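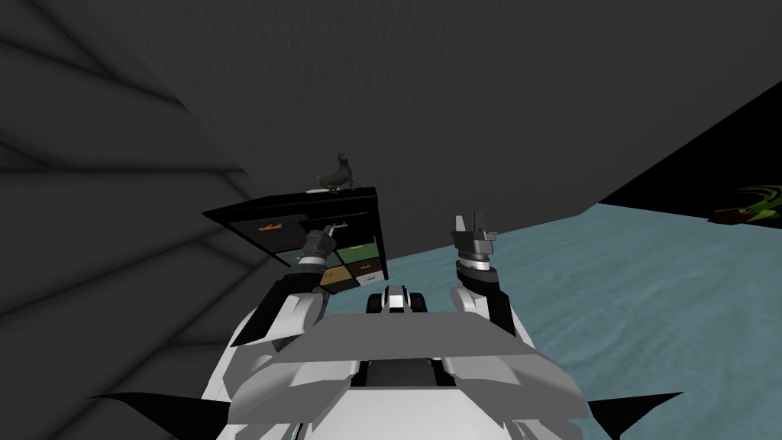 4. Setting up your Zalter bread oven timer

Okay, you've got the oven on the counter and plugged in (if you haven't, go back to section 3, I'll wait). Now for the part that had me muttering at the display for most of an evening. I wrote this guide for the folks in our Tesosdale baking group after I'd answered the same questions by email a few too many times. Everything in it applies to the Zalter with the round dial. If yours has buttons only, you want the other guide.

4.1 Setting the clock

1. Hold the dial in until the display blinks. It takes longer than you think, so keep holding.
2. Turn to the hour, then press once.
3. Turn to the minutes, press once again.
4. Leave it alone until the blinking stops. If you touch the dial too soon it goes right back to the hour and you get to start over.

Note: The clock forgets everything in a power cut. We had a bunch of those in January and I got very quick at steps 1 through 4.

4.2 Your first empty run

Please don't skip this one! A new oven has a coating inside that smells pretty awful the first time it heats up, and you don't want that in a loaf.

1. Take out both racks, the drip tray and the little bag of screws. The bag likes to hide behind the tray.
2. Open a window.
3. Set the oven to its top heat and the timer to 70 minutes.
4. When it beeps, open the door a crack and let it cool down all the way before you put the racks back.

Caution: The top of the oven gets hot too. Don't park a dish towel on it, and keep the cord from looping up over the back.

4.3 The delayed start

I use this more than anything else on the oven. You shape your dough at night, set the delay, and wake up to a warm kitchen. The manual from Zalter gives it two lines, so here's the long version.

1. Put your dough in on the lower rack.
2. Press the dial twice, quickly. A small moon shows up on the left of the display.
3. Turn to the number of hours you want it to wait. The most it'll take is 7.
4. Press once, then set your heat and your bake time the usual way.
5. Press and hold until you hear the long beep. No long beep, no bread - I've learned that one twice now.

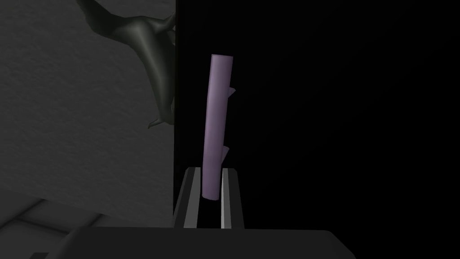
If the moon disappears after step 4, you pressed a little too slowly in step 2 and the oven has decided you want a plain bake. Cancel it, close the door firmly and start again from the top.

Note: Don't use the delay with anything that has milk or egg in it. A lean dough (flour, water, salt, yeast) is fine sitting there overnight in a cool room. In summer I cut the yeast in half and pick a shorter wait.

4.4 Error codes I've run into

E2: The door isn't shut. Check for a crumb in the hinge.

E5: Too hot to start. Let it cool with the door open and try again.

361: This isn't an error, even though it looks like one. It's the program number, and it pops up if you lean on the dial while the oven is off. Press once and it goes away.

If you get a code that isn't on my list, unplug the oven, have a cup of coffee, and plug it back in. Still there? The repair counter at Sosa in Brirkville handles Zalter ovens and they'll want the serial number from the plate on the back. Write it down before you push the oven up against the wall (ask me how I know).

Next up is section 5, racks and stones.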